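Notes From the Yellow Shelves

Menholm Parts Library, back room

The parts library moved to the Geswood building in December, into a room with striped gray carpet tile and the acoustics of a sock drawer. We were promised neutral decor. Then the shelving came.

It is yellow. The order form called it "warm buttercream," and Custódio Tavares, who signed the order form, has been defending that phrase ever since. We have had 16 comments about the color so far, two of them kind. One member asked if she should be wearing a hard hat.

Still, it holds things up, and after nearly 12 years of keeping everything in coffee cans at the Jimgate address, we are not going to be picky about a shelf that holds things up.
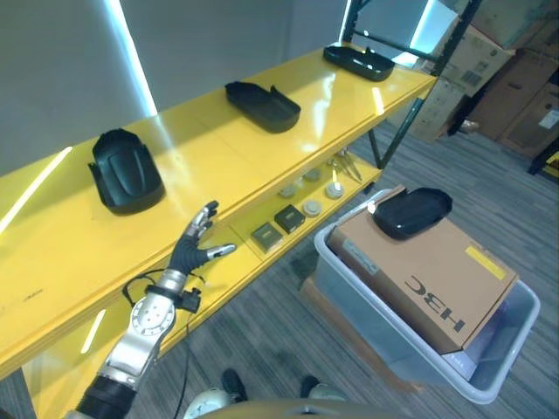
Black trays upstairs, small stuff downstairs. Bring sunglasses.

The rule for the long unit is simple enough that we have already argued about it twice. Wide, flat things go on top, where you can get both hands around them. Little things go on the lower shelf, where they can be lost in an orderly way. Round pieces are supposed to stay with round pieces and square boxes with square boxes. Slim metal bits go toward the back, on the theory that anyone who really needs one will lean.

Members keep asking for labels. Labels are coming. The first batch of 64 arrived from the printer with "Menhole" on every one, and they are now being used as bookmarks by a person who thinks this is funnier than it is.

The other half of the system is the floor. Anything waiting to be put away, handed over or argued about goes in a pile in the middle of the room, and the pile has a name - it's the Mofokeng, after the street where the first one blocked a doorway for a whole winter. Current practice is to build it up instead of out. You can walk all the way around it now, a luxury we never had at Jimgate.

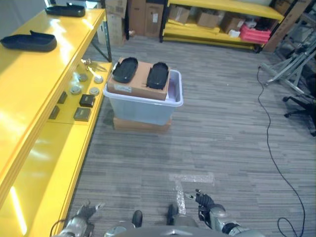
The Mofokeng, winter edition: cardboard, bin, more cardboard, and a matching pair of black ovals to finish it off.

The second yellow unit, over by the far wall, is for boxes. Custódio would like it known that he got the pair at a discount. The rest of us would like it known that we can guess why.

Drop-offs are welcome until 4 p.m. Please don't leave anything on the Mofokeng without telling someone, and please don't send paint samples. We have 65.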